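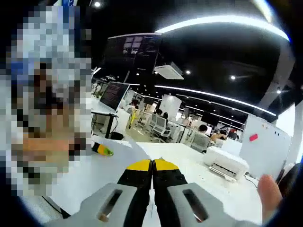
fernandpine wrote:
I've been going back and forth for weeks on what to do about our kitchen table and I'd love some opinions from people who have lived with theirs longer than I have. We moved into a place in Plesetwood in March, and the dining corner gets the only good daylight in the house, so whatever goes there gets used for everything -- meals, bills, jigsaw puzzles, my husband's seed trays. I've more or less talked myself into a big white top, the wide bare kind like the one in the photo, and the bright look of it makes me happy every time I see one. My sister thinks I've lost my mind and says I'll be wiping it down from morning till night. We have two kids and a dog who sheds like it's his job. Does anybody here have a white table and still like it?

mossyporch wrote:
Oh, I love this question! We've had a white one for three years, the Durness with the rounded corners, and I would buy it again tomorrow. Yes, you see every crumb, but I've come to think of that as a good thing, as I used to have a dark walnut one and I'm a little embarrassed to think what was living on it. A damp cloth after breakfast, another after supper, and you're done. The only thing that ever really scared me was turmeric. Baking soda paste, left on for 20 minutes, took out most of it, and the rest faded by the window over a week or so.

quillback_2 wrote:
I'm going to be the grump here, sorry. We had white for two years and I couldn't wait to see it go. It wasn't the crumbs so much as the glare. If your corner gets as much sun as you say, try eating breakfast facing that with no blinds. I ended up keeping a tablecloth on it the whole time, and then what did I pay for? We have plain oak now from Sandhu and everybody squints less.

mossyporch wrote:
Fair point about the glare, quillback, though I think a lot of that is down to the finish. Ours is matte and I've never noticed it. A shiny one in full sun, sure, I can see that being miserable.

quillback_2 wrote:
Ours was supposed to be matte too! Maybe my eyes are just old.

tansybelle wrote:
Chiming in from the puzzle side of things. White is wonderful for puzzles, you can find every piece, even the dark ones at the end of a long evening. It's less wonderful for newspaper ink and for those markers that say washable on the box. My mother-in-law has a Kokura with a drop leaf, and her trick is a big felt mat that rolls up and lives behind the door. The grandkids know the mat comes out before the markers do.

fernandpine wrote:
Thank you all, this is so helpful. The felt mat is going on the list no matter what we end up with. Quillback, you've got me worried about the sun now, so I'm going to tape a white bedsheet over the old table for a few mornings and see how breakfast feels. My husband wants to know if the seed trays are going to be a problem. Anybody?

tansybelle wrote:
Put a boot tray under them. Potting soil wipes right up, but the rings from the pots are a pain if they sit.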